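Thread: Planning the budget for a second capture station (hand tracking), what do I forget?

zundura_nq
Hello all. I am Nour Qaisi, I work for a small company which makes training data for robot hands. We have one station where an operator does everyday tasks with markers on the wrists and fingers, and the recordings go to the customer. In August we want to have 2 stations running. My boss asked me for a list with prices and I have never bought for such a thing before, the first station was already standing when I came.

My list until now:

1. Table with white top, and the wall panels behind it
2. Two wrist modules with markers, straps included
3. Hand sensor with clips
4. Head camera
5. Trays, bags, cloth and other small things for the tasks
6. Computer and storage

For point 2 and 3 I have an offer from Osley, 905 for the set. Is this normal? And what is missing?

tallis_bench
The price is normal for a set with both wrists. Ask if the finger part is included, because with some sellers it is a separate line in the offer and you see it only on the invoice.

What is missing for me: spare straps, spare printed markers, cable clips. All of them are cheap and all of them stop the work when you don't have them.

grobian59
I would not buy the set. We printed our own markers and glued them on plates, with straps from a sports shop. Whole cost under 100. If your budget is small then put the money in the camera.

zundura_nq
Thank you both. @grobian59 I would like to save too, but how do your markers stay flat? Our operators bend the wrist all the time. For example in the bag task the hands go in very different directions, one holds the bag open and the other one is in the tray.

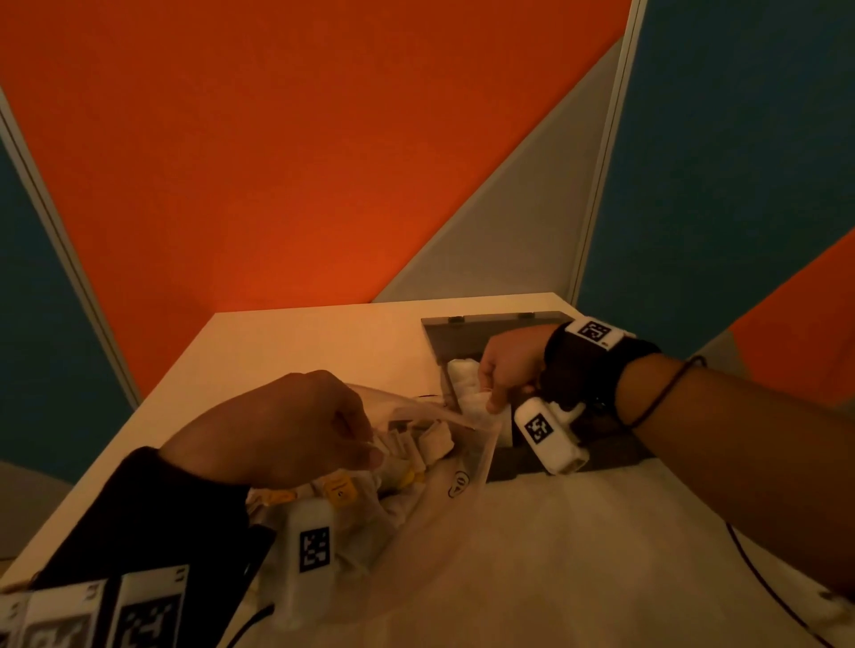 Replies to the questions I received by private message

zundura_nq
I put them in one post so that everybody can read.

- Task: soft goods, mostly cloth and clear bags. Clear plastic is in almost all tasks.
- Table: white, with orange and dark teal panels behind it. The customer chose the colors.
- Tray: dark gray with raised sides. I like it because white cloth is easy to see in it.
- Markers: on both wrists, more of them on the sleeve, and a sensor on the back of the hand.
- Cables: yes, there are cables. I would be glad to hear about a version without.

tallis_bench
Then my advice is clearer. With so many markers on one person, do not mix self-made and bought ones. The size must be exactly the same, or the software has to know each size, and somebody will write a wrong number in the file. I lost two weeks with this mistake.

Also think about the sleeve. I see black fabric on one arm and bare skin on the other. Is this on purpose? If a sleeve is part of the setup you need several per operator, in different sizes, and you need to wash them. Put it in the budget as consumables.

grobian59
Mixing works if you are careful. We did it for one year with three operators and I don't remember one bad file. But ok, I agree that you need one person who takes care of the list of sizes, and a person is also a cost.

About flat: a hard plate under the paper, never paper on the strap directly. Matte lamination. Shiny lamination was our worst purchase.

pim_in_skoltwood
We bought from Salameh last year, a set without cables. The operators were happy, and I was less happy. You need a second set of batteries and a charger with enough places, and somebody has to change the batteries at lunch. In the end it cost us more than the set with cables plus good clips. For a table task where the person stands in one place I would stay with cables and lead them up the arm and over the shoulder.

tallis_bench
Don't agree completely. A cable which lies on the work surface gets caught under a bag sooner or later, and then it pulls on the connector. Connectors are the expensive part. If Nour stays with cables, please calculate two spare ones for each module.

zundura_nq
This is a good point and I did not think of the connectors. About the sleeve I have to ask, I don't know if it is a rule or a habit from the operator.

New version of my list:

1. Table, panels
2. Osley set, with a written answer about the finger part
3. Two spare cables for each module, clips, spare straps
4. Sleeves in three sizes
5. Head camera, one spare mount
6. Trays, bags, cloth, for three months
7. Storage

grobian59
Add light. A white table and clear bags under a bad lamp will give you reflections, and this you can't repair later in software. Two panels with diffuser, 59 each where I bought mine.

pim_in_skoltwood
+1 for light. And ask Osley for the delivery time before you promise August to anybody.

zundura_nq
I wrote to them at 9 this morning, no answer yet. I will post here when I have the offer with all lines.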